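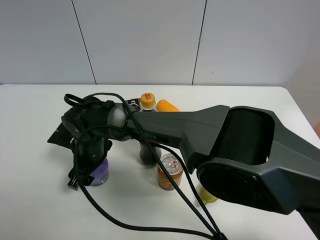
Flat roof over the garage, ponding after every storm - patch or recover?
Bustville Homeowners Board > Roofing and Gutters

gravelguy
Looking for opinions before I spend real money. We have a low slope roof over the garage and mudroom, modified bitumen, 23 years old according to the papers we got with the house. After a good rain I get a puddle near the back drain that's still there days later. No drips inside, but the mudroom ceiling has a faint tan ring that I swear wasn't there last November. One roofer wants to tear the whole thing off. The other says he can patch the seam by the drain and lay a new membrane over the rest. The prices aren't even in the same universe.

mopandbucket
Don't let anyone cover it until you know what's wet underneath. I let a guy in Ellcombe put a new layer over my old one and 2 years later the insulation was like a sponge. Paid for the same roof twice, basically.

soffit_sally
Second that. Ask for a core cut. They cut a little plug out, look at the layers, feel the insulation and seal it back up. My guy charged $100 and took it off the bill when I hired him. 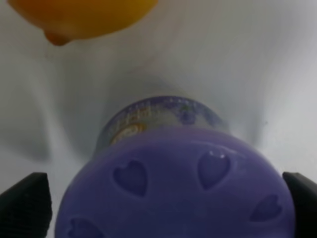
gravelguy
Does a core cut leave a weak spot in the roof?

soffit_sally
Done right it shouldn't. He should fill the hole with matching material and put a proper patch over it, same as any other repair. Mine has been fine. Just don't let him do it with rain coming in that afternoon.

tarpaper_ted
Gonna disagree with the crowd a little. A puddle by a drain on an old roof is a drain problem until somebody proves otherwise. Did either roofer pull the strainer and look down the pipe? I had the same complaint on my shop roof and there was a wad of maple seeds in there as big as a softball. Cleared it out, puddle gone, still on the same roof.

mopandbucket
@tarpaper_ted sure, clean the drain, but he has a stain on the ceiling. Maple seeds don't explain that.

tarpaper_ted
They do if the water backs up high enough to get behind the flashing. I'm not saying don't test. I'm saying do the free thing first.

gravelguy
OK, went up there Tuesday after work. The strainer was half buried in grit and leaves (yes, embarrassing). Cleaned it and ran the hose for a while. It drains better, but there's still a low spot a few feet over that holds water, and it feels a bit soft when I step near it.

soffit_sally
Soft is bad. Stay off that part and get the core cut right there, plus one in a spot you think is good so you have something to compare.

flashpoint
Reading along because mine's next. Anybody used Zosov Roofing? They quoted me for a moisture meter survey, 5 areas marked up on a sketch of the roof.

mopandbucket
They did my neighbor's. Showed up on time, wrote everything down. A meter can get fooled though, so I'd still want a cut where it reads high.

tarpaper_ted
I've used Cuadros for repairs and liked them, but they never pushed testing, you have to ask.

gravelguy
I called both and asked for cores in the soft spot and over by the mudroom wall. If it's only wet in that one area I'm leaning toward cutting out the bad section, building up the low spot with tapered insulation and then doing the new membrane. If it's wet all over, I guess it's the tear-off and no vacation. Will post when I have the results.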